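Lundenby seed trial, progress report
14 April 2022

The grow room at Lirkeck has been in use for six weeks. We put up the metal racks first, then moved the cups over from the old benches. Of the 248 cups planned for this stage, 200 are filled and on the shelves. The rest are waiting on a second delivery of fiber from Cordero.

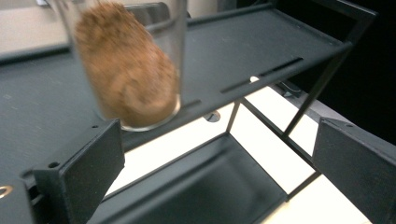 Spending is within budget, apart from some 30 dollars extra for freight. We have kept the clear plastic cups so that staff can check the filling without lifting it out. Sowing of the remaining cups should be finished before June.

Bonifacio Lozano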